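Visit notes: the block-pushing cell at Roselby

The Roselby lab opened its small-arm cells to visitors one afternoon in September. I spent most of the time at the tabletop cell, where Berenice Tapia handles setup and upkeep.

The arm carries no jaws. It works with a single dark gray rod held in a white collar, and a black bracket clamps the assembly to the arm. The rod pushes colored blocks across a wooden board. The table under the board is blue pegboard in joined panels, so any fixture can be moved a whole number of holes and put back where it was. 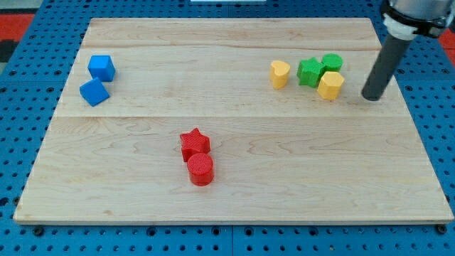

Tool height is the setting that needs the most attention. Too low and the tip scores the wood; too high and it rides over the edge of a block. Tapia checks it at the four corners of the board every 200 runs with a feeler gauge. The log stood at 488 runs since the last rod change. The previous rod lasted roughly 700 before its tip wore flat on one side.

The blocks are 3D printed and keep their fine surface ridges. Sanding was tried and dropped, as the smooth ones slid too far after contact. Stars lose their points first and get reprinted.

A rod change takes 27 minutes, most of it calibration. The collar comes off, the new rod is seated, and the arm touches a reference pin before the corner check is repeated. Tapia marks the bracket with paint pen so that a slipped clamp shows up at the morning inspection.

I asked about the board. It gets turned over when the grain starts to steer the blocks, and she judges that by hand.

Related reports
Pernurura: a morning in the conveyor shop
Furtado open day, part two
Gurnus gearbox bench and spares room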